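Speaker notes: Walking the shrine path at Tavares
July 14, 2025

1. Before you start
Lights up, clicker in hand. Check sound with the back row.

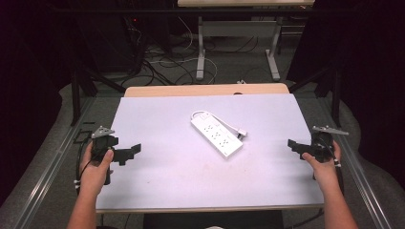 2. Opening
Say where the path is. Bus from Transka, get off at the last stop, then 2 hours on foot. Show map. The path has 41 wayside shrines, most of them no taller than a person.

3. History
Keep this short. Pilgrims came from the coast for the August feast. The old parish book gives 4000 walkers in a good year. Now it is closer to 2000, and many only do the lower half.

4. The upper chapel
Slow down here. Stone roof, one door, key kept at the farm below. Mention the bell rope worn thin at hand height. Pause for the slide of the doorway.

5. Clista and Tralel
Two villages, both claim the path's oldest shrine. Tell the story of the moved marker stone. Don't take sides, people from Clista may be in the room.

6. Practical points
Water at shrine 9 only. Good shoes. Ask before going into the chapel during prayers. Leave the candles and ribbons as you find them.

7. Questions
Likely ones: dogs (yes, on a lead), parking (Transka station), winter (upper part closed). Handouts are by the door.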